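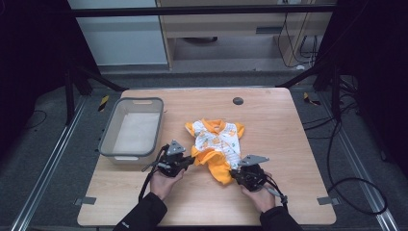

How to write a tribute for someone who ran the local dances

3 min read

I've written a fair few of these for the Iswood newsletter now, and people keep asking me how I go about it, so I've put it all down in one place. My last one was for Digby Brunton, who called the barn dances at Plinby Hall for longer than I've lived here!

1. Ring the family first. Ask what they'd like left out as well as what they'd like in. Digby's sister was happy to talk about the accordion but wanted his illness kept to one line, so one line it was.

2. Check the plain facts - full name, age, town, funeral time. Read them back down the phone, spelling included. I once put an extra "l" in somebody's surname and I still go hot thinking about it.

3. Talk to two or three people who danced with him (or her). Don't ask "what was he like?" or you'll get "lovely" every time. Ask what he played last on a Saturday night, or what he shouted when a set went wrong.

4. Write the first paragraph with the name, the age and what they did. Then put your best story second, while people are still reading.

5. Keep it to 900 words at the very most. Mine usually come out far shorter, and I cut the list of venues before I cut a story.

6. Send it to the family before it goes anywhere else, then leave it overnight and read it out loud in the morning.

Comments

Tayla Grimshaw: Number 3 is spot on. I got a brilliant tale about a lost shoe that way.

Joar Dalen: Would you mention the old band by name if they fell out?

Elsie Partington: Joar, I'd ask the family - ours said yes and the drummer came to the funeral.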